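Capítulo 4
Las tareas de casa: ¿ya puede una máquina?

Empiezo este capítulo con una confesión: llevo media vida programando brazos robóticos y en mi casa sigo fregando yo. Cada septiembre, el primer día de clase, algún estudiante me pregunta cuándo podrá comprarse un robot que le recoja la cocina, y cada septiembre contesto lo mismo (que depende de qué entienda por «recoger»). Se ríen, claro, pero luego nos pasamos medio curso intentando responder en serio.

Vamos a empezar por una tarea que parece una tontería: limpiar una mesa. Tú la haces sin pensar, con el trapo en una mano y el móvil en la otra. Miras, ves una mancha, pasas el trapo, aprietas un poco más si no sale y sigues a otra cosa. ¡Y en esos pocos segundos has resuelto cuatro problemas sobre los que se siguen escribiendo tesis! Has distinguido la suciedad del brillo de la superficie, has elegido por dónde pasar, has regulado la fuerza y has decidido cuándo parar. 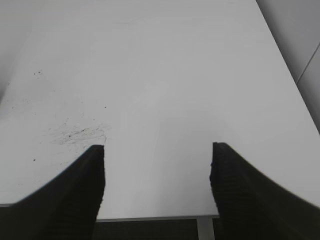 El primero de esos problemas, el de ver, es el que más subestiman mis alumnos. Una taza tiene forma, volumen, un borde por donde agarrarla. Una mancha tenue sobre blanco no tiene nada de eso, y encima se parece muchísimo a una sombra o a un reflejo. Si bajas el umbral del detector, el robot frota reflejos toda la tarde; si lo subes, da por limpia una mesa que tu abuela no aceptaría jamás.

Hülya Kılıçarslan, con quien preparé las prácticas de este capítulo, lo midió en el laboratorio de Trekorari. Hizo 500 pasadas de limpieza sobre tableros claros, con el mismo brazo y el mismo paño, y en 169 el sistema dio la tarea por terminada cuando todavía quedaban marcas. A mí me pareció un resultado bastante bueno. A ella no, y discutimos un buen rato (lo retomaremos en el apartado 4.3, con sus datos y sus argumentos, que son mejores que los míos).

En el taller la cosa cambia. En la línea de Skeltorus, donde la pieza llega siempre por el mismo sitio y la luz no varía, un brazo repasa una superficie en 27 segundos y nadie se queja. En una cocina, el mismo programa puede tardar hasta 60, y eso si no hay migas, ni un vaso en medio, ni un gato.

Antes de seguir, haz una prueba: limpia tu mesa despacio y apunta cada decisión que tomes, también las que te den vergüenza de lo obvias que son. Guarda la lista, que en el apartado 4.1 la convertiremos en el esquema de un controlador.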